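Sorting Out the Mixed Bin -- Atley Project Report

I picked storage for my project because my own stuff is always in a heap, and I wanted to know how bad a heap really is! We had 113 household items to share out in October, and I went for one big open bin with no dividers. My plan was to let everything mix together first and then work out which things should live together.

The hairbrush was my favorite thing to plan for (long handle, round head, never lies the way you want it to). Soft things were the opposite -- they fold into any gap, and then you forget they're in there.
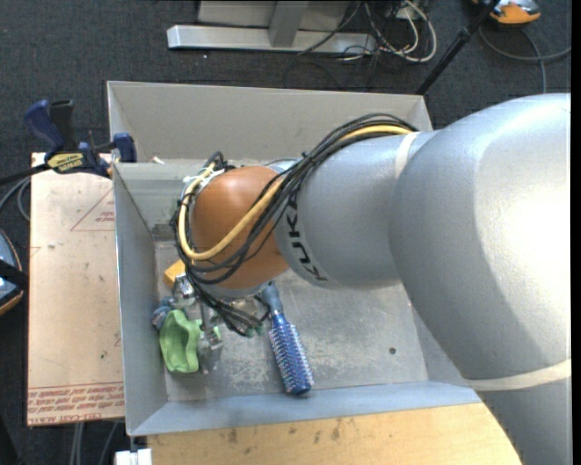
What I Changed

I gave the bin 13 groups at first, which was way too many, so I merged anything that gets used in the bathroom. Cup-shaped things now go in open side up so small stuff can sit inside them. Blocky things go along the walls. I also borrowed the label idea from the Vallby handout, but with bigger letters.

Next time I'd like to try a shallower bin and keep the brushes in their own tray.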